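2 Apr 2018

Lunes largo. He llegado a Bremeo con el café todavía en la mano y ya tocaba ponerse con las demostraciones del tablero, que para Prernitero necesitamos tandas limpias y las de la semana pasada salieron regular (por mi culpa, casi todas). Hoy me tocaba llevar el brazo a distancia. Lo que más respeto me da son las clavijas: hay que cerrar los dedos sobre la roja sin rozar el nudo de cables, y con el mando siempre me paso un pelín de fuerza.

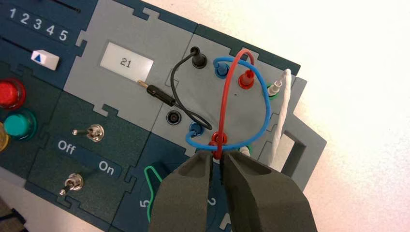

Después de comer

Cinco tandas por la mañana, y de esas me quedo con cuatro. La otra la he borrado sin mirarla dos veces, ¡me temblaba el pulso como si estuviera enhebrando una aguja! Voy aprendiendo a retirarme del todo entre una tarea y la siguiente, abrir bien la pinza y quedarme quieta un momento delante del tablero antes de decidir adónde voy.
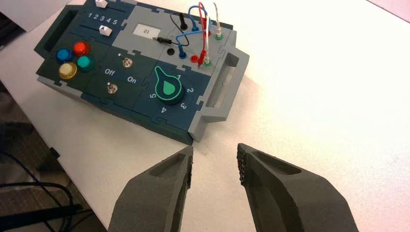

En Civow lo hacen de otra manera, agarran el brazo con la mano y lo van llevando, y reconozco que me da envidia. Se siente el peso, se nota cuándo una cosa encaja. Con el mando todo eso me lo tengo que imaginar — y la cabeza acaba agotada. Aparte, bajar en vertical sobre las clavijas me cuesta mucho más que entrar de lado, no sé calcular la altura.

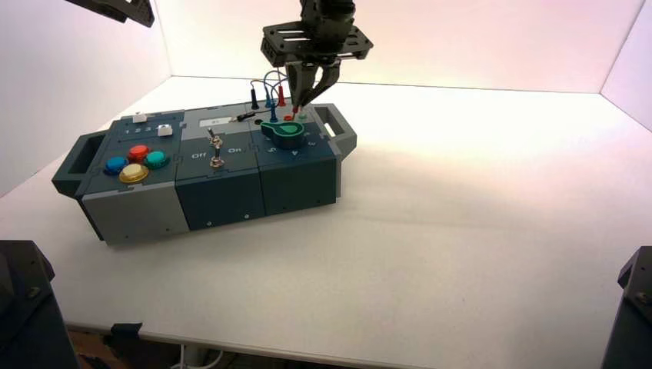

Lo he apuntado en el cuaderno para repetirlo mañana más despacio, unas 13 veces si me dejan. También quiero probar el mando giratorio verde, que me gusta porque tiene los números alrededor y sabes enseguida si te has quedado corta. Los interruptores, en cambio, los dejo para otro día, son diminutos y me ponen de mal humor.

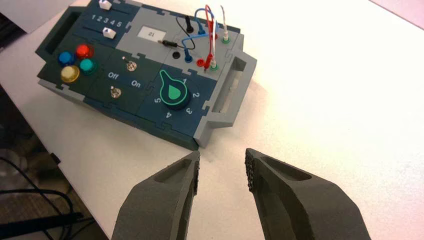

Me duele el hombro derecho de tenerlo encogido toda la tarde. En julio hay que enseñar todo esto en Badawi y prefiero no pensarlo todavía. Ceno algo rápido y a la cama.

Este sitio utiliza cookies propias y de terceros. Si continúas navegando, aceptas su uso. Aceptar | Más información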